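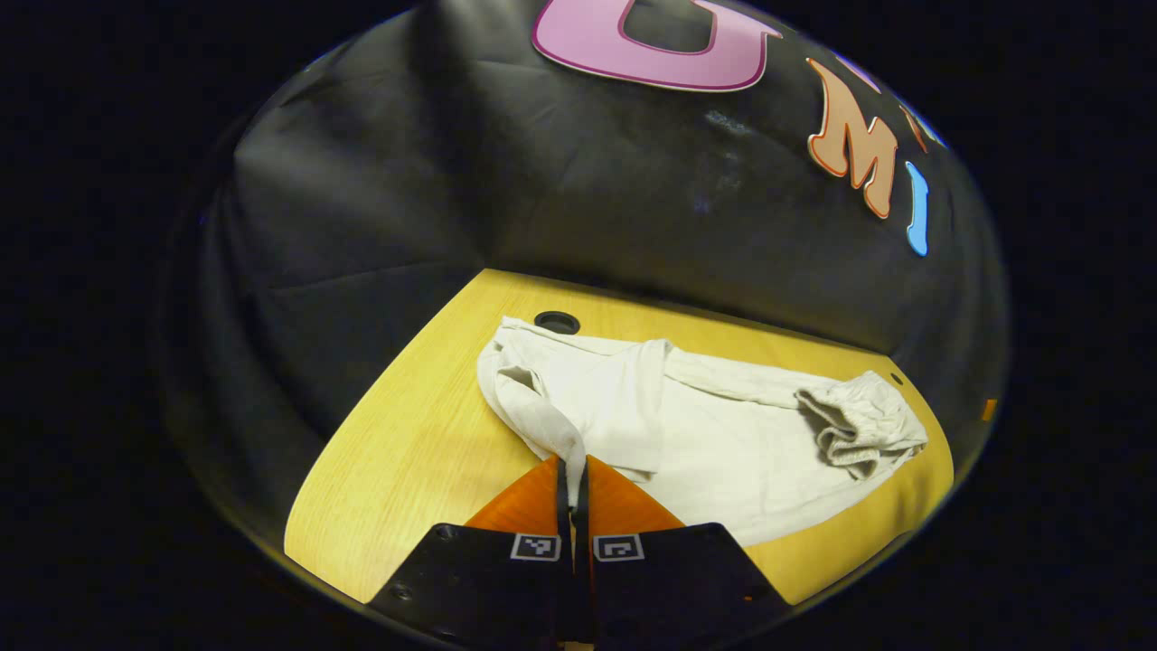
I'd never met anyone who had actually won one of these cases, so I was a bit starstruck when Obaidul Selvanayagam slid into the booth with his iced tea and a binder as thick as a phone book. (He brought the binder everywhere for a while, he says. His kids hated it.)

Obaidul spent 17 years mixing floor sealant at the Nanwood plant in Wosley, and he's had bad lungs for the last nine of them. In August a jury decided the sealant was to blame and that Nanwood should have put a warning on the drums.

"I didn't cry or anything," he told me. "I looked at my lawyer and said, is that us? Did they mean us?"

They did! The trial took up 387 exhibits, and he sat through every one. The worst day, he says, was when the company's expert suggested his cough came from keeping pigeons.

"I had two pigeons. When I was eleven!"

What got to the jury, he thinks, was a memo from Brindisent, the outfit that supplied the resin, asking Nanwood to hand out better masks. I asked if he'd ever seen one of those masks and he laughed so hard he had to stop and use his inhaler.

Nanwood is appealing, so there's no check yet. He's trying not to spend it in his head, though he did admit to looking at a used camper over in Tanui.

"Just looking," he said. Then he showed me four photos of it on his phone.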